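Gandcombe > Writing > Flash fiction

We use cookies to keep you signed in and to count visits. Accept | Manage settings

Tuesday, October 18, 2022
By a member

Table 4

Bus was late. Divholm stop, rain, no umbrella. She ran it anyway, bag banging on her hip, 42 steps up to the hall because the lift was out again.

Every place has its own color, her mother used to say. Pink for the one who talks. Blue for the one who doesnt. Back in August they'd still been eating off those bowls in the yard, wasps and all, her mother picking at melon, sending it back, asking for it again.

Now the house was going. 30 days to clear it. The sofa went first, then the good plates, then the radio. Her brother wanted the clock. Fine. Take the clock.

She wanted the plastic.

Stupid. Cheap stuff, bought in one go from a shop that closed years ago. But she'd asked, and he'd said yes – too quick, like he was getting away with something.

Door. Coat off. Green cloth, same as home, or near enough to make her stop. And then the colors.

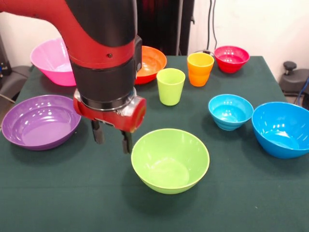
Gandcombe Evening Writers' Club

Pink at the back, where it always went. Purple. Orange. The two cups standing close togehter like they'd been told to wait. And the little red one, shining.

She didn't sit down. Couldn't think which was hers. Green, maybe? It had been green, the year she was seven – or was that the cup?

She put her hand out over the cloth and left it there.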